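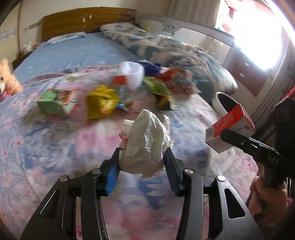
Paper has a memory. Sort of. Scrunch up a bag, let go, and it doesn't spring back to flat like a jumper would. It stays scrunched. Look at the off-white bag over the flowery bedspread: a peak at the top, sharp creases down the front, a ragged flap sticking up at the side. Every one of those lines is a place where the paper got bent too far to go back. So what's going on in there? Quick tour, bring a bag.

What paper is made of

Trees, mostly. But not planks of tree. The wood gets mashed up with water until it's a sort of porridge, and the porridge is full of tiny hairs called fibres. Spread the porridge out thin, squeeze the water out, dry it. Paper!

The fibres lie all over each other like spilled spaghetti. They're stuck together wherever they cross. Tear a bit of paper bag slowly and look at the torn edge, it's fuzzy. Those are the ends of the fibres poking out. You'll want a magnifying glass if you've got one, but you can see some fuzz without.

So what's a crease?

When you bend paper gently it makes a curve. The fibres on the outside of the curve get stretched a bit and the ones on the inside get squashed a bit. Let go and they mostly go back. No harm done.

Bend it harder, pinch it flat with your nail, and that's different. Now some fibres buckle. Some come unstuck from their neighbours. A few snap. They can't undo that by themselves, so the line stays. That's a crease. You can iron it (ask a grown-up) and it'll look flatter but hold it up by a window and tilt it and there's the line, still there.

This is why a book falls open at the page somebody folded over. Stop folding pages over. Use a bus ticket.

Try this one

You need a sheet of scrap paper. That's it.

Fold it in half and press hard. Open it out. Now try to fold it in half again but a tiny bit to one side of the first line. Tricky, isnt it? The paper keeps wanting to go back to the old crease. The old crease is weaker, so it bends there first.

Wulan Saragih, who is nine, sent us a better version. She folds hers backwards and forwards on the same line 37 times and then tears along it. Lovely straight edge, no scissors. We tried it with 2 folds as well. Wonky. More folding, more broken fibres, neater tear.

Why a scrunched ball is so strong

Odd thing. A flat sheet of paper is floppy. Hold one corner and the whole thing droops. Scrunch the same sheet into a ball and you can squeeze as hard as you like and it'll never go down to nothing. It's mostly air in there! So why won't it squash?

Creases again. Every crease is a little ridge, and ridges are stiff. A scrunched ball is hundreds of ridges all leaning on each other. To squash it smaller you have to make more ridges, and then it's even stiffer. You're basically building a thing that fights you.

That's handy if you're packing a parcel. Scrunched paper round a mug stops it rattling about. Flat paper round a mug, not nearly so good.

Bags and boxes

A bag has to be bendy so it can fold up small and go in a drawer. Thin paper, then. A cardboard box has to hold its shape so other boxes can sit on it. Card is thicker, which makes it much harder to bend by accident.

But a box still has to fold somewhere, or how would you make it? So the people who make boxes press lines into the card first. It's called scoring. The line squashes the card a bit, just there, and then it folds exactly on the line and nowhere else. Find an empty cereal box, pull it open at the glued flap and lay it out flat. You'll find a line everywhere it bends. The shape you end up with is called a net. Good one to know for maths.

Then fold it back up inside out. Plain box on the outside, ready to paint. Araceli Xolalpa's class did theirs as a whole street, with a chip shop.

Can a creased bag be used again?

Yes! Loads of times if it's kept dry. Water gets in between the fibres and they let go of each other, so a soggy bag gives up at the bottom, usually with the apples in it.

When it's really past it, torn tips, holes, flaps hanging off, it can go in with the paper recycling so long as it's clean. It gets mashed up into porridge again, and all the creases go because the fibres come right apart and settle down somewhere new. Each time round the fibres get a bit shorter though. Short fibres don't tangle so well. So new long ones get mixed in to keep the paper strong.

Words to keep

Fibre: a tiny thin hair of wood (or cotton, or other plants).
Crease: a line where fibres have buckled or broken.
Score: to press a line in so card will fold there.
Net: a box opened out flat.

Things to have a go at

Drop a flat sheet and a scrunched sheet from the same height. Which lands first, and why do you think that is?

Fold a strip of paper into a zigzag and lay it across the gap between two books. Put a coin on. Then another. Now try it with a flat strip.

Wet one corner of an old bag and leave the other corners dry, then pull each one gently. Do it over the sink pleaes.

Written by Mercy Nzioka. Folding tested by Jomar Sison, 25 May 2023.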